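Jultstead Residents' Help Exchange
Housing and Tenancy > Alterations and Repairs

Replacing a kitchen countertop in a rented unit: who must approve it, and who owns it afterward?

Posted by Petronella Msimang
February 14, 2019

I am the leaseholder of a two-bedroom unit in the Nyanda building. The present countertop is laminate and has swollen at the seam beside the sink. I reported the matter to the management office in September and was informed that the damage was considered cosmetic and would not be repaired during the current budget year.

I am prepared to pay for a replacement myself. Before I request quotes, I would be grateful for guidance on the following points. Is written consent required if the new countertop has the same dimensions as the old one? May the landlord require me to restore the original when I leave? Am I entitled to any credit against rent? My lease states only that "alterations of a permanent nature" need approval, and it does not define the term. There are 21 months remaining on the lease.

I would also welcome comments on whether a marble-type surface is sensible in a kitchen that is used every day. I have received conflicting opinions from relatives.

Posted by Fatima Van der Merwe
Housing desk contributor

Written consent should be obtained in every case. A countertop is fixed to the cabinets and is generally treated as part of the premises, so its replacement would fall within the phrase you quote even if the measurements do not change. Verbal approval from a building employee is not sufficient. Address your request to the management office and keep a dated copy.

Your request should state the material, the thickness, the name of the installer, and the proposed dates of work. Attach a drawing if the sink or faucet openings will be moved. It is also advisable to ask the office to confirm in its reply whether the landlord will accept the new countertop at the end of the tenancy. If the reply does not address this point, write again before any work begins. Tenants who proceed without such a statement may be asked to pay for restoration, and the old countertop will usually have been thrown away by then.

With regard to ownership, fixtures that cannot be removed without damage ordinarily remain with the unit. You should therefore assume that the countertop will stay. A credit against rent is a matter of agreement. Some landlords will grant one where the replacement cures a defect they would otherwise have had to repair, and the swollen seam may assist you. If water is reaching the cabinet below, report this separately and in writing. It should no longer be described as cosmetic, and the repair duties in your lease may apply.

Please read your lease for an insurance clause as well. Many leases require the installer to show proof of liability coverage before entering the building.

This reply is general information and is not legal advice.

Posted by Gorko_Tenant

Always get it in writing. My cousin did not and lost the whole deposit.

Posted by Turano Kitchens and Surfaces

The previous replies deal with consent, so we will confine ourselves to the question of material. Natural marble is porous and will etch when it comes into contact with lemon juice, vinegar, or wine. It must be sealed, and the sealer must be renewed. For a rented kitchen in daily use we generally recommend a marble-pattern laminate or quartz.

A mid-tone pattern is the more forgiving choice. Crumbs and water spots show readily on plain white and on solid black, and considerably less on a veined surface of medium color. 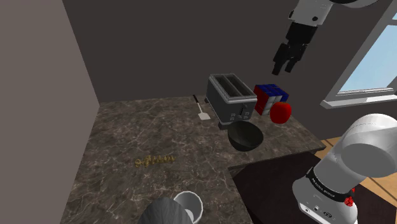 Rendering: gray-brown marble countertop with lighter white and tan veins, L-shaped layout.

Please note that an L-shaped counter will normally require a joint at or near the corner. Ask the installer to mark the position of this joint on the drawing before you sign, and keep it away from the sink if the layout permits. Laminate may be ordered with the seam already cut, which reduces the time spent in the unit. Most management offices restrict noisy work to certain hours, and the installer should be told of these when the quote is requested.

Deposits for made-to-measure countertops are often not refundable once cutting has begun. Do not pay one until the written consent has been received.

Posted by Petronella Msimang

I thank all who replied. The cabinet floor under the sink is damp at the back, and I have reported this to the office in a separate letter. The request for consent will follow once I have the installer's drawing.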